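Chapter 4
Gathering Demonstrations in Simulation 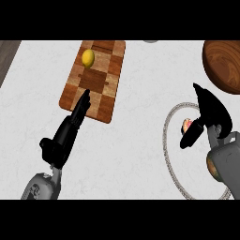
A learned controller is only as good as the examples it is trained on. Chapter 3 treated those examples as given: a file of observations, a matching file of actions, and a loss to minimize. This chapter goes back a step and asks where the file comes from.

We will work with one kind of example throughout, the demonstration. A demonstration is a complete record of a task carried out by a person who controls the robot, from the starting layout to the moment the person marks the task as done. Each record holds the camera views, the joint positions of both arms, the commands sent to the hands, and a short text label such as "put the fruit on the plate."

Simulation changes the cost of collecting these records. Resetting a real kitchen counter takes a person a minute or more. Resetting a simulated one takes a single key press, and the objects can be moved, turned, or swapped at the same time. The price is that contact between a hand and a soft or slippery object is only an approximation, and a controller may learn habits that depend on the approximation. Section 4.5 returns to this problem.

The running case is the Uvside set, collected at Eskola by a small group under Tuulikki Niskanen. It covers 16 kitchen tasks performed with two arms. The operators recorded 2000 demonstrations and kept 1360 after review. Another 400 were set aside because the operator paused for too long in the middle of a motion, and the rest were dropped for faults in the recording itself. We will look closely at the paused ones in Section 4.3. Whether to discard them is less clear than it seems, and a later version of the set put many of them back.

Two-arm tasks need extra care. An operator tends to think about one hand at a time, so the other hand drifts or waits in an awkward place. The controller copies the waiting along with the work.

By the end of the chapter you should be able to:

write a collection plan for a task with two arms
choose which parts of a layout to vary and by how much
set rules for keeping or rejecting a demonstration
estimate how many demonstrations a task needs

Readers who have not yet installed the Drurna simulator should do so before Section 4.2. The exercises use the task files dated 9/5/25, and earlier files number the joints differently.

4.1 What Counts as One Demonstration

Start with the boundaries. A record needs a first step and a last step, and both must be chosen the same way every time.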